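3.2 Garments and starting states

The study compares three household methods for folding short-sleeved tops: the flat thirds fold, the half fold over a card, and the roll. All three are in common use, and descriptions of them differ mainly in the order in which sleeves and sides are turned in. We followed the wording given by Banach for the thirds fold and that of Pfister for the other two, with the small changes listed in Section 3.4.

The set consisted of 17 garments, all of them short-sleeved. T-shirts made up the larger part, and the remainder were polo shirts. Polo shirts were kept as a separate group in the analysis. The collar adds thickness at one end of the folded stack, and the placket resists creasing along its own line, so that a fold placed close to it tends to drift. Garments had been worn and washed at least five times before the study began, and none was ironed between trials.

Each trial began from one of two states. In the flat state the garment was spread by hand until the side seams were straight. In the crumpled state it was gathered at the middle, lifted clear of the surface, released, and then turned, where necessary, so that the collar pointed away from the person folding. No further smoothing was allowed before timing began. Figure 4 gives an instance of the crumpled state for a polo shirt. The body is bunched, with creases running out towards the sides, while the collar remains folded and slightly raised. The placket can still be found by eye, and in the trials it served most participants as the first point of reference.

A round wooden table was used throughout. Its edge offers no straight line against which a hem can be squared, and this was intended – early trials at a rectangular bench in Gornau showed that participants aligned the hem with the bench and hardly looked at the seams.
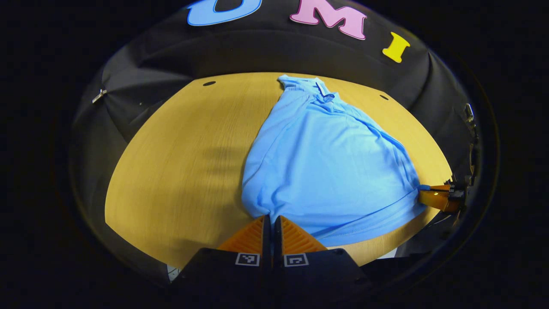
Figure 4. Light blue polo shirt in the crumpled state, collar at the far end.

3.3 Scoring

Folded garments were placed under a flat board loaded with 500 g and left for four minutes before measurement. Length, width and height at the collar end were then recorded. Two raters, Elfriede Lanz and Verena Marti, scored visible creasing on the front panel on a scale from 1 to 5, without knowledge of the starting state. Where the two scores differed by more than one point, the garment was scored again by both raters and the second pair of values was kept. The scale is that of Ballen, with the wording of the lowest grade shortened.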